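November
By Morena Sala

Agata came back to Mustville on the evening train, 6 years after the funeral. Her uncle's house smelled of soap and cold tea. She put her bag down and did not open it.
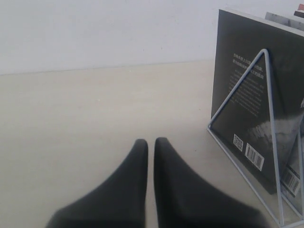

The table, evening.

The letter from Flisent had one page. The house was sold, it said, and she must leave the key with Mr. Derese before Wednesday. She read it two times — the second time aloud, so that the rooms could hear it too.

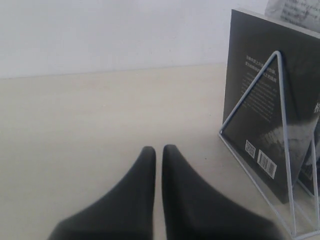
Who was Mr. Derese?

He was the neighbor who had played cards with her uncle every night and who still kept the score.

He knocked at nine. "Your uncle owes me 2938 points," he said, and took off his hat.

She laughed, and then she had to sit down. 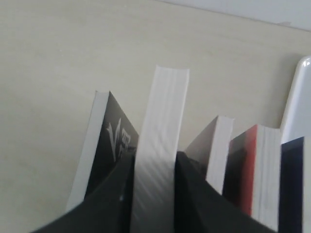
Mr. Derese wanted nothing from the house except one more game. Agata looked for the cards in the kitchen and on the stairs. Then she went to the five books standing close together by the wall, and took the one on the left, which was leaning a little. The cards were behind it. She dealt slowly, and he corrected her.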